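Quick one because I have to give the ladder back by 6 — review of the Muton roller kit, the middle one, the one with the short pole. Used it for the back room and half the hallway. Paid 45 for it at Pruster. Own money, no freebie.

Short version: good handle, good tray, bad brush, sleeve is fine if you de-fuzz it first. Would buy again, probably. Read the bit about the pole before you do.

## What's in the box

- 7 inch frame with the twist-lock handle
- two sleeves, one short nap, one medium
- deep tray with two liners
- angled brush (more on that)
- extension pole in two sections
- a plastic edger thing I did not get on with at all

No drop cloth. The listing kind of hints there's a drop cloth. There is not a drop cloth.

## Why this one

My old frame squeaked, and every third pass the sleeve walked off the end. Drove me nuts. I looked at the Troncoso kit first, everybody likes that one, and I've held it in the store and yes the handle is nicer. But it's a 9 inch and I had a lot of narrow bits to do, next to the door, above the closet, the strip by the window. And the Muton had something like 4000 reviews on the store page, mostly good, with the bad ones all complaining about the brush. They were right about the brush.

Room got a gray and a dark color. I wanted the whole thing to sit well with the table in there, gray wood grain, and every warm white I tried made the top look kind of blue. Spent way too long holding paint cards against it. In the end light gray for most of it and then one really dark red, the Prustel Flat in the deep base. 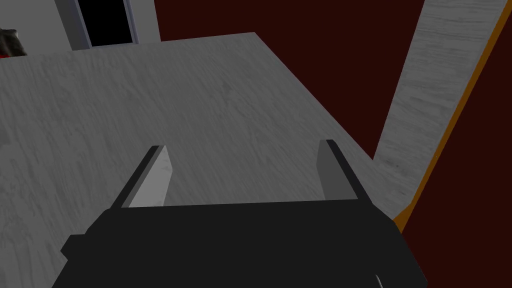

Anyway the sleeves. Out of the package the medium nap sheds. A lot. First one I just loaded up and went, and I was picking lint out of wet paint for the next half hour. Second one I wrapped in masking tape, peeled it, did that again, rinsed it under the tap and let it dry overnight. Hardly anything came off after that. So do that. The instructions don't mention it, the instructions are basically four drawings and a phone number.

Short nap sleeve is better. Less splatter, smoother finish, but holds less so you're back at the tray constantly. For a dark color I'd still use it for the last coat. I did first coats with the medium, last one with the short, and the texture came out pretty even except one patch low down where I was tired and pressing too hard.

## Handle and frame

Best part of the kit. Soft grip, doesn't get slippery when your hand's sweaty, and the frame is stiff so it doesn't bow when you lean on it. Sleeve stays put. No squeak so far. The twist lock onto the pole takes two hands but once it's on its on.

Cleaning: paint gets up inside the end cap, same as every roller I've owned. Pops off with a butter knife. Don't lose it, there's no spare.

## The pole

OK so. Two sections that screw together, and where they join there's a bit of flex. On walls you don't notice. On a ceiling you really do, it bounces, and if you've got a loaded sleeve up there you'll get drips on your glasses. I did the ceiling in the hallway and gave up halfway and borrowed the ladder. If ceilings are your main job get a one-piece pole and just screw the Muton frame onto that, the thread is the normal one. Checked with my old broom handle, fits.

Also the lower section is really shiny and slides if you lean it against a wall. Guess how I know.

## Tray

Deep, heavier than it looks, doesn't tip. The ladder hooks on the back are useful. Liners fit properly which I can't say for the last brand I bought, where the liner floated and you'd roll it right up out of the tray. Two liners was exactly enough for two colors. You can buy more at Pruster but they're behind the counter for some reason and you have to ask.

## Brush

Bin. Bristles splay after ten minutes, lost a few into the paint. I used it for primer behind the radiator and that was it. Buy a decent angled brush separately, or use one you have already.

The edger: little pad on wheels. Wheels pick up paint, wheels put paint on the ceiling. Same bin.

## Cutting the two colors

Most people asking me about this room want to know about the corner line, so. Not the kit, really. Light gray first, both sides of the corner, let it cure properly — I gave it two days. Tape on the gray side. Then run a thin bit of the GRAY over the tape edge so any bleeding is gray on gray, let that dry, then the dark on top. Pull the tape slow while the last coat is still a bit soft. Took forever, worth it. 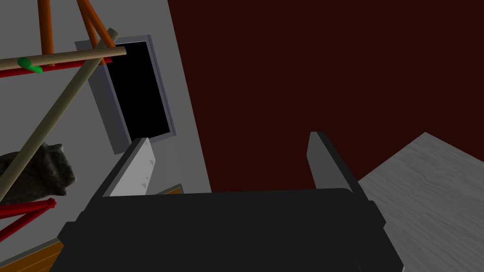 *Deep maroon against the light gray, where the two walls meet.*

The dark needed three coats. Label on the Prustel says one can does 300 square feet and maybe it does in white, I got nowhere near that in a color this deep. Get the tinted gray primer if your store has it, I skipped it and regretted it by coat two. And flat marks if you so much as look at it, so don't put this in a kids room. Smell was gone by next morning with the window open.

One more thing on dark paint and this kit: work wet. Load up, do a strip top to bottom, overlap, don't go back over a bit thats starting to set. The 7 inch is narrow so you have to move faster than with a 9. My first coat had stripes you could see from the hall. Second was fine once I quit fussing with it.

## Pros / cons

**Good**

- handle, frame
- tray + liners that fit
- short nap sleeve
- small enough for awkward spots

**Not good**

- brush is junk
- medium sleeve sheds untill you tape it
- bouncy pole
- no drop cloth, vague listing

Would I pay 45 again? For the frame and tray, yeah, just about. If they dropped the brush and the edger and knocked a few bucks off it'd be an easy yes. If you've got a big open room with nothing in the way, go for the Troncoso and be done quicker. Small rooms, lots of doors, get this.

Four out of five. Will update in August when I do the kitchen, I want to see if the second liner survives being reused. Ok ladder.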